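Stotis Building, Ground Floor Workrooms
Periodic Safety Inspection — Checklist with Comments

Scope: general workrooms, parts storage, corridor to the loading door, wash station. Offices and the Willems annex are covered by a separate sheet.
Rating: S = satisfactory, M = minor item, A = action required, N/A = not applicable.
Period: June

1. EXITS AND WALKWAYS

1.1 Exit doors open fully from inside without a key — S
1.2 Exit signs lit — M
Comment: Sign over the loading door is dim on one side. Lamp to be replaced. The sign remains legible from the far end of the corridor.
1.3 Walkways clear to full marked width — A
Comment: Flattened cartons stacked against the corridor wall between the wash station and the loading door. This was noted at the previous inspection and corrected, then came back. The corridor is not a holding area for recycling. Cartons go directly to the outside cage.
1.4 Floor surface sound, no trip edges — M
Comment: Rubber threshold strip at the parts storage door has lifted at the hinge side. Taped for now. Tape is not accepted as a repair at the next inspection.

2. FIRE SAFETY

2.1 Extinguishers in place, pin and seal intact — S
2.2 Extinguisher tag current — S
2.3 30 inches of clear space in front of electrical panel — A
Comment: A hand truck was parked in front of the panel. Moved during the inspection. Floor marking is worn through and should be repainted, as people can no longer see where the keep-clear zone ends.
2.4 Combustible waste removed daily — S
2.5 Fire doors close and latch unassisted — M
Comment: Storage room door closes but does not latch unless pushed. Closer arm needs adjustment. The wedge found behind the door has been removed and thrown away.

3. ELECTRICAL

3.1 Cords free of cuts, crushed sections and exposed wire — S
3.2 No extension cord used as permanent wiring — A
Comment: One cord runs behind the shelving to feed the label printer. A fixed outlet has been requested from Brander. Until it is installed, the printer is to be unplugged at the end of the shift.
3.3 Power strips not linked together — S
3.4 Ground-fault outlet at wash station trips on test — S
3.5 Cover plates present — S

4. TABLES, BINS AND SMALL-PART STORAGE

4.1 Tables stable, legs locked — S
4.2 Bins free of cracks and sharp edges — S
4.3 Bins clean — M
Comment: Cleaning of open bins is uneven. Some are wiped out weekly, others apparently not at all. Dust and fine debris collect in the corners and along the base of the walls, where a quick pass with a cloth does not reach. Empty the bin completely, vacuum it, then wipe with a damp cloth and mild detergent. Do not use compressed air — it moves the debris onto the table and into the eyes of whoever is standing there.

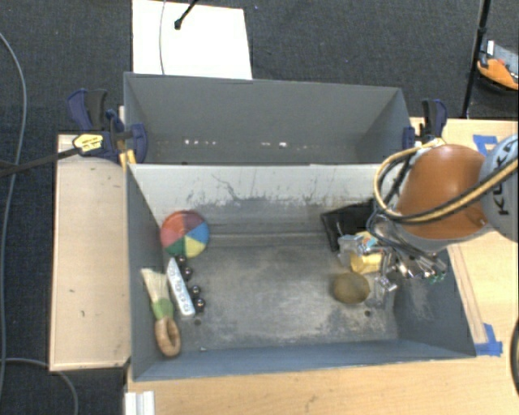 Bins that stay stained after washing may remain in use if the surface is sound. Staining alone is not a defect under this item. Loose residue is.

4.4 Small round items kept in closed or high-sided containers — S
4.5 Shelving anchored to wall — S
4.6 Shelf load limit posted and observed — M
Comment: The posted limit is 200 pounds per shelf. The label is missing from the unit nearest the window. Load on that unit is light, but the label must be replaced before anything is added.
4.7 Heavy items stored between knee and shoulder height — S

5. AIR AND HOUSEKEEPING

5.1 Room air cleaner running, filter indicator normal — M
Comment: The Genano unit was running, but the intake side was roughly 2 inches from a cabinet. Move it out to the distance given in the manual. No filter warning was showing.
5.2 Supply and return vents unobstructed — S
5.3 Spill kit stocked — A
Comment: Absorbent pads are down to one packet and the disposal bags are missing. Restock within 5 working days.
5.4 Waste containers not overfilled — S

6. FIRST AID AND WASH STATION

6.1 First aid cabinet stocked and in date — M
Comment: Eye rinse bottle is in date but its seal is broken. Replace it. The adhesive bandages are nearly used up.
6.2 Eyewash flushed and logged — S
6.3 Water temperature at wash station comfortable — S
6.4 Emergency contact sheet posted and legible — M
Comment: The sheet still lists the old extension for the front desk. Reprint it and post a copy at the loading door as well.

SUMMARY OF ACTION ITEMS

1.3 Corridor cartons: remove, keep clear
2.3 Electrical panel: repaint floor marking
3.2 Label printer: fixed outlet, request open with Brander
5.3 Spill kit: restock

Minor items are to be closed before the next periodic inspection. A minor item found open a second time is rated A, regardless of its effect. Items 1.4 and 2.5 can be handled in the same visit.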